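Clerico puffer jacket by Prenley: a winter and a bit later

Reviewed by Clodagh Ní Bhriain
01/05/2020

I bought the Clerico last September, wore it nearly every day until the weather turned, and have just had it out on the bed for its end of season check before it goes away. So this is a long-term review, written while I still remember which bits annoyed me. There aren't many! I love this coat and I'm going to try to be sensible about it.

For anyone who hasn't come across Prenley, they do a small range of outerwear and the Clerico is their middle-weight quilted one. Mine is the dark green, although depending on the light it's a green that keeps sliding off towards blue, and I've had people call it petrol, bottle and teal. All of them are right. It has a bit of a gloss to it. I was wary of that, having owned a shiny coat in my twenties that looked like a bin liner, but this is a softer sort of shine and it mostly shows up along the ridges of the quilting.

Warmth and weight

Very warm for how light it is. My kitchen scales say 700 grams with nothing in the pockets, and I've worn coats twice that which let the wind straight through. I walk to the station along an open bit of seafront, and on all but the worst mornings I had a shirt and a thin jumper under it and that was plenty. On the worst mornings I added a scarf. The channels run across the body and sleeves and the filling has stayed evenly spread in them, even over the shoulders where my bag strap sits, and that's where my old Adamczyk parka went flat before its first Christmas.

It also squashes down beautifully. I've had it under a train seat, in the bottom of a rucksack and (more than once) rolled up as a pillow, and after a good shake it's back to its proper shape. 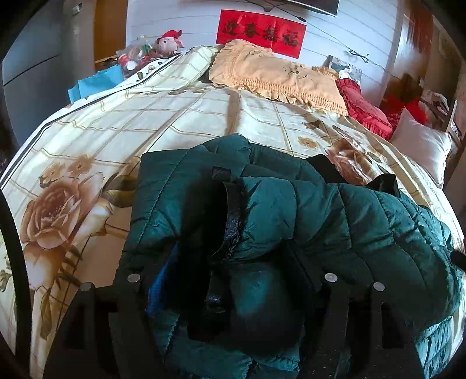 The trim is all black, collar included, and I think that's what makes it look smarter than the price. A plain green puffer can look a bit like something you'd wear to muck out a stable. With the black down the middle it gets away with a restaurant, or at least the sort of restaurant I go to.

Fit

I'm fairly tall with long arms and I took my usual size. The sleeves reach my wrists properly, a rare treat, and there's room across the back for a thick jumper without it looking like I've borrowed somebody's coat. My sister tried it and found it long in the body, so if you're on the short side it would be worth trying the next size down. Prenley's own size chart is on the generous side, I'd say.

The collar stands up well on its own and stays up in wind. It's snug when done right up to the top, and if you've a lot of hair you'll want to scoop it out first or you'll zip it in. Ask me how I know.

Washing

I put this off for months because I was sure I'd ruin it. The label on mine allows a cool machine wash, so in the end I did it on the gentlest cycle with a capful of Clitasico, the liquid meant for padded things, and a short spin. Three things I'd pass on:

Do up every zip first, pockets too, so nothing snags the fabric going round.

Dry it slowly and keep turning it. The filling clumps at first and looks dreadful, and I had a bad evening over that, but it does come back if you break the lumps up with your fingers as it dries.

Lay it out flat on something wide and run your hands down each channel before you decide it's done. A double bed is ideal, and you'll find any thin or lumpy places far quicker than you would with it on a hanger.

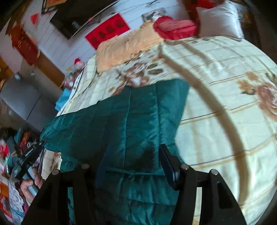 Pockets and zips

My favourite part, and the reason I'd buy another. There are pockets on both sides of the front, one above the other, all zipped and all edged in black. I've carried a phone, keys, gloves, a paperback and a banana at the same time (not the same pocket) and still been able to sit down. The lower ones are where your hands want to go, and they're deep enough that my phone doesn't press against the zip. The upper ones I use for cards and tickets, things I want to get at without taking my gloves off.

The pulls are metal and small. Neat to look at, a little fiddly with cold fingers, and I did think about threading a bit of cord through them and then never got round to it. They run smoothly, though, and I haven't had one jam all winter. The main zip is smooth too as long as you seat it properly at the bottom. Rush it and it'll catch, the same as every zip I've ever owned. 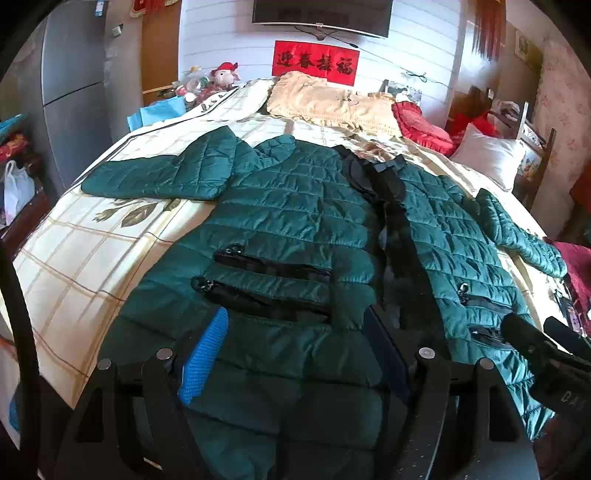 I go over every zip at the end of the season, up and down a few times each, and then along the stitching at the pocket corners, which is where my coats always give up first. The Clerico has come through with everything still sewn down tight. I'm hard on pockets, too. I shove my hands in and lean.

What I'd change

A two-way main zip, please. Sitting on a bus in a coat this length you want to be able to open it from the bottom. I'd also like a bigger loop for hanging it up, as the one on mine is a struggle to get over a chunky peg. And the glossy fabric shows drips. A spot of rain leaves it looking blotchy until it dries, and although that has never left a mark on mine it does look alarming the first time.

It isn't a raincoat, either. Drizzle is fine. I got caught in a proper downpour on the seafront and it soaked in at the shoulders after ten minutes, so on wet days I wear a shell over the top.

Would I buy it again?

Yes, and in the same colour. I've now worn it on gale days, on trains, over pyjamas to put the bins out and to one christening. If you run cold and want one coat that you can stuff in a bag and still look decent in, try it on. I'm putting mine away loosely folded in a cotton bag on top of the wardrobe, and I give it until the first chilly evening before I'm up on a chair getting it down again.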